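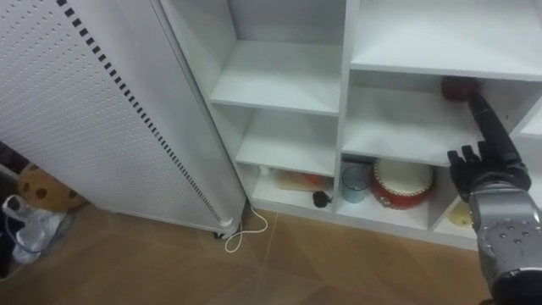

Talks / Speaker notes

Collecting examples for Sani: what 252 runs bought us

Opening. Don't thank the organizers twice. Go straight to the shelf. Ask the room how long they think it takes to get one usable example of a hand touching a small red thing at the back of a shelf. Wait for a guess. Move on whatever they say.

Slide 1. One finger out, the rest curled. Point at the fingertip. This is the contact we label, and most of our arguments have been over when it begins. Two labelers, same clip, different answers. I still don't trust the start times in the first batch and I'll say so.

Slide 2. The numbers. 2,061 attempts recorded at Droltmont. 252 kept. People hear the big number and nod, so say the small one again, slower. The Brellum brochure quotes only the big one.

Slide 3. What counts as variety? Back to the shelf picture for a moment. White cubbies, a blue cup, a red drum down below, a heater off to the left with its cord on the floor. It looks like a home. It's one room. We moved the objects between sessions and called each layout new, and I'm not convinced the model agrees. When we tried 4 rooms it had never seen, it reached for the right shelf and the wrong end of it.

If someone says "just collect more" — ask more of what. Another thousand runs at the same shelf teaches it that shelf.

Slide 4. Clustadard scoring. Every run gets a grade from the tool. We checked 25 of its top-graded runs by hand and threw out several. Smooth motion scores well even when the finger stops short of the object. Skip the formula unless asked, it eats five minutes.

Slide 5. Things I'd change. Record failures on purpose and label them as failures. Write down where the contact label starts before anyone labels anything. Stop reporting hours. Hours measure how long people stood in a room.

Likely question: does any of this carry over to grasping? My answer is I don't know. Touching was supposed to be the easy part.

Leave the contact guidelines link up during questions. Water is on the left side of the podium, clicker sticks on the back button.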